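Jandmont Fiction Library: reading room safety check
Checked January 17, 2025, before the new thriller shelves open to readers

What a treat to do this one with the Borbély collection finally unpacked! All 1,133 novels are out of their boxes, and the room smells wonderfully of old paper.

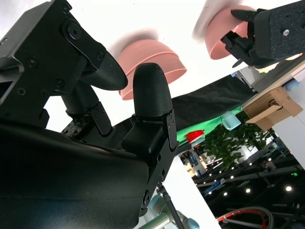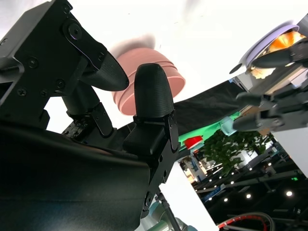

Black gripper fingers and a pink bowl, in both photos.

1. Shelf bays fixed to wall: PASS
All 29 tested by hand. The Cuvurwood uprights are rock solid, even the tall ones by historical fiction.

2. Heavy books kept low: ACTION
Two omnibus editions of the Bekari saga were on a top shelf. They're gorgeous things (I lost ten minutes to the first chapter) but they weigh a ton. Move to the bottom row.

3. Kick stools: PASS
Rubber feet good, wheels lock when stepped on.

4. Aisles clear: PASS, with comment
Much better than in May! Please keep returns trolleys out of the crime aisle, where people do like to read standing up.

5. Fire exit and signs: PASS
Door opens freely. Sign lit.

6. Reading lamps and leads: ACTION
Lead on the window-side lamp is frayed. Unplugged and labelled, needs replacing.

7. Damp and mould on older stock: PASS
Spines dry, no spotting on the first editions.

Items 2 and 6 to be signed off before opening.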